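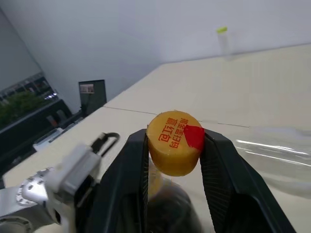 Figure 3. Wrist view during teleoperation, with the bottle held just below its yellow cap.

4.2 Collecting the drinks demonstrations

Of all the tasks in the Moncrieff set, the drinks tasks were the ones we most looked forward to, and they taught us the most. Bottles and glasses ask a great deal of an operator. They can tip, they slide when nudged, and a clear one is hard to judge for depth on a screen. Every demonstration was given by remote control through Zargate, our two-handed control rig, with the operator watching the wrist views beside the head view.

We collected 1,173 demonstrations with 11 operators. The wrist view proved a delight to work with! Because the fingers stay in much the same part of the picture, an operator can line up a cap between the pads (Figure 3) and correct a poor approach before closing. Early on we let people choose their own grip height, and the recordings wandered badly. We then asked for a grip close under the cap wherever the bottle allowed it, and the Nundetti policy trained on these later recordings moved far more smoothly.

The head view does a different job. It shows both arms and the whole working area, and operators leaned on it whenever one hand had to hold still while the other moved.

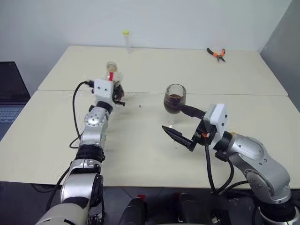

Figure 4. Head view of the two arms, the left gripper closed around a small clear bottle and the right with one finger against a stemmed glass of dark brown liquid.

Glasses were harder than bottles, and more fun. A fingertip resting against the glass (Figure 4) gives the operator almost nothing to go on, as Zargate passes no sense of touch back to the hand. Practised operators slowed right down here, and we kept those pauses in the data. Trimming them, as we did for the Cirner baseline, made the policy rush its contacts.

We split each recording into 2 phases, approach and contact, marked by the operator with a foot pedal. The labels are a little uneven at the boundary, but they were quick to make and we used them unchanged in all the training runs described in Section 5.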